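12月に入ってから急に朝が寒くなって、しまいこんでいたセーターを引っぱり出したら、穴があいてました。紺色のやつ。左の肘と、あとなぜか脇腹。肘はまだわかるんですよ、机に肘をつく人間なので。でも脇腹って何？ 脇腹で何をこすってるの、私は？

で、これが今年の「繕いもの熱」再発のきっかけです。去年も書いた気がするけど、冬になるとやりたくなるんですよね、ちくちくするやつ。今日はその話をだらだら書きます。作り方の記事ではないので、正しいやり方を知りたい方はちゃんとした本を読んでください（私の本棚にもあるけど、半分までしか読んでない）。

## そもそもなんで始めたんだっけ

最初は靴下でした。前に住んでいた町の駅裏に「ヘヴェラリ（Hevelari）」という毛糸屋さんがあって、雨宿りのつもりで入ったら、レジの横に片方だけの靴下が飾ってあったんです。かかとが全部、からし色。もとは灰色の靴下で、かかとだけがタイルみたいにきっちり格子になっていて、それがもう、ものすごくかっこよかった。

店にいたのがLlinosさん（リノスさん、と私は呼んでるけど、ご本人いわくもう少し違う音らしい。何度教わっても言えない）で、「それ売り物じゃないよ、私の靴下」と言われました。洗ってあるから触っていいよ、とも言われて、触りました。今思うと初対面の人の靴下を触ってるわけで、なかなかの光景です。

その日にダーニング用の木のきのこと、針と、からし色の糸を買って帰りました。お会計が2,842円。レシートをきのこの箱に入れっぱなしにしてるから覚えてるんですけど、穴のあいた靴下は三足いくらのやつだったので、まあ、計算は合いません。合わないんだけど楽しかったのでいいんです。

最初の一枚はひどかったです。縦糸を張るところまではよかったのに、横糸をくぐらせるときに引っぱりすぎて、かかとが巾着みたいになりました。履くと足の裏にごろっと塊がある。石ころを踏んで歩いてる感じ。それでも嬉しくて会社に履いていって、昼休みには脱いでました。

## 糸の色で一生悩む

繕いものって、作業の時間より色を選んでる時間のほうが長くないですか？ 私だけ？

紺のセーターの肘をどうするか、という話に戻ると、選択肢は大きくふたつで、同じ紺で目立たなくするか、まるで違う色で目立たせるか。目立たなくするほうが簡単そうに思えるでしょ。これが難しいんですよ。紺って、並べるとみんな違う色なんです。家の電灯の下で「ぴったり！」と思って縫い終えて、翌朝、窓のそばで見たら紫だったことがあります。あれは朝から落ち込みました。

だから私はだいたい目立たせるほうに逃げます。「わざとですけど？」という顔ができるので。

今回は候補が、れんが色、薄い水色、それから去年の残りの抹茶色。れんが色がいちばんしっくりくるんだけど、肘がれんが色だと怪我してるみたいに見えるよ、と友人のヤーちゃん（Yaa Akolgo、このブログには前に餃子の回で出てきました）に写真を送ったら言われて、もうそうとしか見えなくなりました。ひどい。でも言ってくれてありがとう。

水色はきれいなんだけど細い。二本取りにすればいけるかも、と思ってハンカチの端っこで試し縫いをして、その試し縫いがわりと可愛くできて、気づいたらハンカチに小さい水色の四角ができていて、肘は手つかずのまま夜の11時になってました。こういうことが本当によくあります。

結局、肘は抹茶にしました。紺に抹茶。和菓子屋の包み紙みたいで気に入ってます。

## 小さいものは増える

糸って、余るんです。肘ひとつに使う量なんて知れていて、でも糸は一巻きで売ってるから、やればやるほど残りが増えていく。そこに針、糸切りばさみ、待ち針、チャコペン、服についてくる予備のボタン（これ、捨てられる人いるんですか）、母からもらったスナップ、使い道のわからない金具。

しばらくは全部クッキーの缶に入れてました。おばあちゃん家の定番のやつですね、クッキーだと思って開けたら裁縫道具だったっていう。自分がやる側になるとは思わなかった。で、缶の困るところは、まざること。針を探して手を入れると針が先に見つけてくれます、指を。
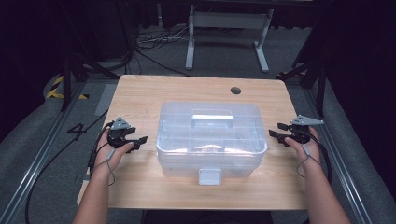
それで整理の話になるんですけど、私は「種類で分ける派」を長くやっていて、最近「用事で分ける派」に乗りかえました。前は糸は糸、針は針、ボタンはボタン。見た目はきれいなんですよ、すごく。ただ、いざ靴下を直そうとすると全部のところから少しずつ出してくることになって、終わると全部のところに少しずつ戻す。私はこの「戻す」ができない人間なので、机の上に三日くらい出っぱなしになるんです。

用事で分けるというのは、靴下を直すときに使うもの、ニットを直すときに使うもの、ボタンをつけるときに使うもの、という分け方。はさみがいくつもいるじゃないかと言われそうですが、はい、いくつもあります。なくしたと思って買って、あとで出てきたのがあるので。過去のだらしなさに助けられてます。

ボタンだけはどうしてもうまくいかなくて、今も謎の集団のままです。何年も前のコートの予備とか、コート自体はもう無いんですよ。でも茶色のべっ甲っぽい模様で、いいボタンなんですよねえ。いつか何かに……と思って、何にもならずに引っ越しを二回しました。

## アコスアさんの「お直し夜会」

春から、近所の喫茶店「スレマナ」で月に一回やっている集まりに顔を出しています。店主のアコスアさん（Akosua Acheampongさん）が閉店後に店を開けてくれて、それぞれ直したいものを持ってきて、コーヒー飲みながらちくちくする会。先生はいません。お茶代だけ。

最初に行ったときは緊張して、すでに直してある靴下を持っていってしまいました。穴のない靴下を。隣に座ったWubitさんに「それ、どこを直すの？」と聞かれて、「ここを……もう少し……」とか言いながら、無事なかかとに糸を足しました。おかげであの靴下、かかとだけ妙に丈夫です。

ウビットさん（そのWubitさん）は布のほうが得意で、ジーンズの膝をものすごく細かい並縫いで直します。裏から当て布をして、表からずうっと横に縫っていくだけ、と本人は言うんですけど、その「だけ」がまっすぐなんですよ。定規も印もなしで。秘訣を聞いたら「一本目を真剣にやる。あとは前の線を見てればいい」とのこと。なるほどと思って家でやってみたら、私の一本目が坂道だったので、あとの線も全部ちゃんと坂道になりました。

あの会の好きなところは、しゃべってもしゃべらなくてもいいところです。手が動いてると沈黙がぜんぜん気まずくない。誰かが急に「この前さあ」と話し出して、みんな顔を上げずに「うん」って聞いて、話が終わってまた静かになる。大人になってから人と会うと、だいたい向かい合って座って、何か話さなきゃいけないじゃないですか。あれが私はちょっと苦手で。みんなで下を向いていられる集まり、もっとあってもいいと思う。

先月はベネディクタさんが、おつれあいのカーディガンを持ってきてました。袖口が全部ほつれていて、もう糸の房飾りみたいになってるやつ。本人は気にせず着て仕事に行こうとするから、こっそり持ってきたと。で、みんなで袖口を囲んで、ああでもないこうでもないと言って、結局ブランケットステッチでぐるっとかがることに。片袖で時間切れになって、「片方だけ直ったカーディガンを、こっそり戻しておく」と言って帰っていきました。どうなったのか、次回聞くのを楽しみにしてます。

## 虫食いとの戦い（連敗中）

ところで脇腹の穴ですが、あれ、虫でした。

こすれた穴って、まわりがだんだん薄くなってから破れるので、縁がふわふわしてるんです。虫の穴は違って、急にすぽんとあいてる。アコスアさんに見せたら一秒で「虫だね」と言われました。脇腹で何かをこすってるわけではなかった。よかったような、よくないような。

そこから大騒ぎですよ。引き出しを全部ひっくり返して、ニットを全部出して、洗えるものは洗って、掃除機をかけて、防虫剤を買いに走って。一枚あたりの被害を見ていったら、マフラーもやられてました。よりによって、いちばんいいやつ。なんで安いアクリルのには目もくれないんでしょうね。舌が肥えてる。

防虫剤とカバーと、ついでに新しい洗剤も買って3,509円。最初のきのこセットより高い。この趣味、お金がかからないと人には言ってるんですけど、こうして書いてみると怪しくなってきました。

あと、これは反省として書いておくんですが、しまう前に洗ってなかったんです。「春にまた一回くらい着るかも」と思って椅子の背にかけておいて、そのまま暑くなって、あわてて引き出しに突っこんだ。去年の春の私がやったことです。去年の春の私、よく言っておくけど、着ないから。その一回、来ないから。

マフラーのほうは小さい穴がぽつぽつ散らばっていて、ひとつずつ格子に織って埋めるには細かすぎるので、もう刺繍で上から星みたいなのを刺してごまかすことにしました。穴のないところにも適当に足して、模様ですよ、という顔をさせる作戦です。色は、ここで水色の出番！ 肘の選考に落ちた子が活躍してます。やり始めたら楽しくて、寝る前にひとつ、と決めたのに毎晩ふたつみっつ刺してしまう。目がしょぼしょぼします。

## 聴きながらやる問題

手は忙しいけど耳はひま、という時間なので、何を聴くかも大事なんです。

音楽は意外と合わなくて、テンポの速い曲だと針も速くなって、糸がからまります。一時期ずっとアンダンス（Undance）というバンドをかけてました。名前のとおりまったく踊れない音楽で、ぼわーんとしていて、繕いものにはちょうどよかった。ただ、一曲が長いうえに切れ目がわからないので、気がつくと夜中になってるという欠点があります。

朗読もいいです。今は長ーい海の小説を聴いていて、全部で51章あるんですけど、まだ船が港を出てません。ずっと荷物を積んでる。樽とか、ビスケットとか、帆を直す糸とか！ 帆を直す係の人が出てくるんですよ。太い針と、手のひらに当てる革の道具で、帆を縫う。そこだけ三回聴き直しました。たぶん物語としてはどうでもいい場面なんだと思うけど、私は今のところその人がいちばん好きです。死なないでほしい。

ミステリーはだめでした。犯人がわかる場面で手が止まるし、びっくりして針を刺す。

## 母の言ったこと

繕ったものを着て実家に帰ったら、母に「あら、かわいそうに」と言われたことがあります。新しいの買ってあげようか、と。

母の世代だと、継ぎの当たった服には別の思い出があるみたいで、子どものころ、膝に当て布のあるズボンで学校に行くのが嫌だったそうです。色の合う布がなくて、母の母が花柄のカーテンの残りを当てたらしい。膝に花。今の私からすると「最高じゃん」と言いたくなるんだけど、言いませんでした。選んでやるのと、それしかないのとでは違うよなあ、と思って。

でも面白かったのが、そのあと母が私の肘をじーっと見て、「これ、裏の糸の始末、雑ね」と言い出したことで。そこから裁縫箱が出てきて、糸端のくぐらせ方を直されて、結局その晩はふたりで台所の机でちくちくしてました。母、うまいんですよ。知らなかった。三十年以上娘をやってて知らなかった。嫌な思い出があるわりに、指がぜんぶ覚えてるんですって。

帰りに持たされたのが例のスナップと、「フェシア（Fesia）」って紙の札がついた古い木綿糸です。もう売ってないやつらしくて、生成りと、黒と、ちょっと褪せた赤。赤がすごくいい色なんです。もったいなくてまだ使ってません。こういう「もったいなくて使えない糸」ばかり増えていく……。

## 今の机の上

いま抱えているものを書き出しておきます。書くとやる気がする。

- 紺のセーター：肘は終わり、脇腹はこれから。脇腹も抹茶にするか悩み中
- マフラーの星：半分ちょっと。寝る前にやる
- 夫のパジャマのボタン：9月から頼まれてる（ごめん）
- ヤーちゃんの手袋：親指の先。れんが色で直して「怪我みたい」って言い返す予定
- ハンカチ：別にどこも破れてないのに四角が増えてきた

ボタンひとつつけるのなんて五分もかからないのに、どうして三か月も放っておけるんでしょうね。楽しいほうから手をつけるからですね。わかってるんです。パジャマのボタンって、白で、丸くて、四つ穴で、何の工夫のしようもないじゃないですか。と書きながら、バツ印に縫うか二本線に縫うかくらいは選べるな、と思いはじめました。あと糸を赤にするとか。フェシアの赤！ いや、もったいないな。パジャマには。

……夫が後ろから読んでいて「パジャマにこそいい糸を」と言っています。保留で。

## よく聞かれること

コメントでときどき聞かれるので、わかる範囲で。

きのこはいるのか。いらないです、最初は。お玉の背とか、電球とか、丸くて固いものがあればできます。私はガチャガチャの空きカプセルでやったこともあります（すべるので、輪ゴムでしっかり留めたほうがいい）。ただ、きのこがあると机に置いたときに可愛いです。

糸は何を使うか。直すものと同じくらいの太さ、とよく本に書いてあって、そのとおりだと思います。太いと歩くたびに存在を主張してきます。例の巾着のかかとで学びました。

洗って縮まないか。縮んだことあります。ウールの糸で木綿の靴下を直して、いつもどおり洗濯機に入れたら、直したところだけきゅっと縮んでフェルトになりました。穴はふさがってるので成功と言えなくもない。それ以来、よく洗うものにはなるべく似た素材の糸を選んでます。

どこまで直すのか。これは私も知りたい。リノスさんの靴下なんて、もう元の灰色のところのほうが少なくて、どこからどこまでが最初の靴下かわからなくなってました。去年会ったときに「まだ履いてるんですか」と聞いたら、足を出して見せてくれて、からし色の上にさらに緑が乗ってた。あそこまで行きたいなあ、私も。

次のスレマナの会は、年内最後なので各自おやつ持ち寄りだそうです。油っぽいお菓子は布につくから禁止、というお達しが出ていて、そうなると何を持っていけばいいのか。干し芋？ 干し芋って手がべたつきますかね。詳しい方、コメントください。あとマフラーの星、刺し終わったらまた載せます。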